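Projektberichte Studierende | Werkstoffe und Ausbau | Wahlpflichtmodul

Samo — Kleinarbeitsplatz mit Plattenverkleidung und Schienenaufhängung

Projektbericht, Stand 2021-02-27

1 Aufgabenstellung

Im Projekt Samo war ein abgegrenzter Arbeitsplatz für Kleinteile zu entwerfen und aufzubauen. Gefordert waren eine geschlossene Rückseite, seitliche Wände, ein abwischbarer Boden und Aufbewahrung außerhalb der Arbeitsfläche. Die Nutzfläche durfte durch Einbauten nicht verkleinert werden. Als Vergleich diente der Vorgängerplatz Lis, bei dem sämtliche Behälter auf dem Boden standen.

2 Aufbau

Das Gestell besteht aus silberfarbenen Aluminiumprofilen. Zwei Pfosten fassen die Rückwand ein, eine waagerechte Schiene verbindet sie auf mittlerer Höhe. Diese Schiene ist zugleich Träger der Aufhängung. Die Seitenwände öffnen sich nach vorn, damit die hinteren Ecken mit der Hand erreichbar bleiben.

Für die Wände wurden große Platten in hellgrauer Marmoroptik mit feinen weißen Adern gewählt, für den Boden ein anthrazitfarbener Belag in Steinoptik. Der Helligkeitsunterschied zwischen Wand und Boden war beabsichtigt. Die Materialkosten lagen bei über 100 Euro, der größte Anteil entfiel auf die Platten des Lieferanten Dalta. Die Schiene wurde auf 700 mm abgelängt.

3 Aufbewahrung und Belegung

An der Rückwandschiene hängt mittig ein weißer Drahtgitterkorb, oben offen. Die rechte Wand trägt eine schwarze Hakenleiste aus Draht, fixiert mit zwei weißen Kabelbindern. Eine Verschraubung wurde verworfen — die Leiste soll ohne Eingriff in die Platten versetzbar sein. Das überstehende Ende des unteren Kabelbinders ist noch zu kürzen.

Für die Belegung des Bodens wurden Gegenstände verschiedener Form und Farbe verwendet: eine flache gelbe Kunststoffschale, ein dunkelblaues Heft mit gelbem, koreanisch beschriftetem Etikett, eine kleine weiße Digitaluhr, ein weißer Klappständer und ein Schraubendreher mit grün-schwarzem Griff.
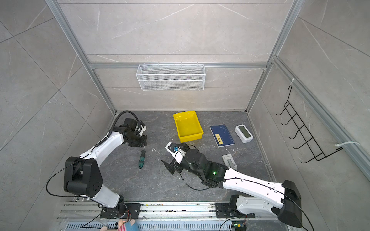

4 Beobachtungen

Auf dem dunklen Belag heben sich gelbe und weiße Teile deutlich ab. Das dunkelblaue Heft ist vor allem über sein Etikett zu erkennen. Weiße Drahtreste und kleine Partikel fallen sofort auf, was die Sichtkontrolle erleichtert, den Platz aber schnell ungepflegt wirken lässt. Flach liegende Gegenstände wie Uhr und Ständer belegen mehr Fläche als nötig.

5 Offene Punkte

Die Hakenleiste wird im Juni gegen das Modell Nivico getauscht, sofern dessen Haken den Griff des Schraubendrehers aufnehmen. Für Drahtabschnitte ist ein eigener Behälter vorzusehen. Die Tragfähigkeit des Korbes wurde mit 2 kg geprüft, eine Dauerbelastung steht aus.

Kontakt | Impressum | © Lehrgebiet Ausbau und Einrichtung | Nach oben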